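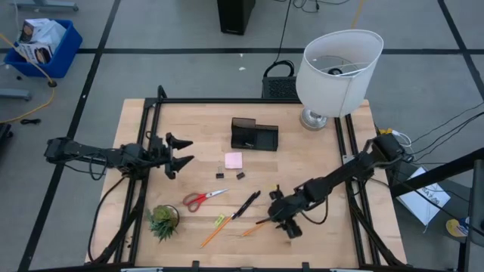
Desk-tidy setup, right arm down by the pencil, left arm parked open.

From: Tayla Hinds
To: rakena-users
Subject: Re: [rakena-users] planner picks the wrong arm near the middle of the table

Hi Jarrah, hi all,

Jarrah Whitelaw wrote:
> We're on the December build and the arm assignment is driving me up the
> wall. Anything that sits near the midline gets handed to one arm, then
> the planner changes its mind on the next perception update and hands it
> to the other. With long thin things it's worse. Sometimes both arms start
> moving and then both stop. Is there a setting for this or do I have to
> write my own allocator? Also, are you running the collision check on the
> full mesh or on the capsules?

Oh boy, yes, I know this one! We had the same flip-flopping for weeks on our desk-tidy task (picture at the top, so you can see what sort of clutter I mean – pens, pencils, scissors, sticky notes, binder clips, the lamp and the plant). No, you don't need to write your own allocator. I did write one, and I threw it out again, so please learn from my wasted evenings.

The trouble is that the cost for each arm gets computed from the object's centroid. For a binder clip, fine. For a pencil lying at an angle, the centroid wobbles every time the segmentation loses a bit of one end, and if the two costs are nearly the same that wobble is enough to swap the winner. I went through one of our logs with 1,593 assignment decisions in it and 1,118 of those were swaps on an object that hadn't moved at all. I felt a bit sick when I saw that.

Two changes fixed most of it for us:

First, set assign_hold_ms to 3000 (it ships as 0, which means no hold). Once an arm has been given an object it keeps it for 3,000 milliseconds unless the plan fails outright. Don't go a lot higher or you'll sit there watching an arm wait on something it can't reach.

Second, turn on cost_from_grasp. Then the cost comes from the best grasp candidate for each arm and the centroid is left out of it. It's slower on the first pass, but the candidates get cached, so after that I can't tell the difference. Định Đặng wrote that part and he's on this list, so he can correct me if I've mangled it.

Both arms starting and then both stopping is something else, I think. That smells like the reservation lock. Each arm claims its swept volume before it moves, and if the two claims land in the same planning tick they can each see the other and back off. Look for "mutual yield" in the planner log. If it's there, give one arm priority with tie_break: right (or left, it really doesn't matter, just pick one and leave it alone).

On collision: capsules for the arms, full mesh for anything tall on the table. We tried capsules for everything and the one it made around the lamp shade was so fat that half the back of the table was off limits. Beverley Pryor has a little script that picks mesh or capsule by object height – Beverley, could you post it again? The link in the archive is dead.

One thing I haven't solved is two pens lying side by side. Perception merges them into one wide object, and then the grasp sampler quite reasonably decides that nothing fits. I've been playing with the split threshold and all I've managed so far is to cut the scissors into two objects, with the handles as one and the blades as the other. If anybody has a config that copes with both, I'd love to see it!

Jarrah, if you send me your planner log I'll run my swap counter over it. Off list is fine, they get big.

Tayla

--
Tayla Hinds
Wodden, planning and tooling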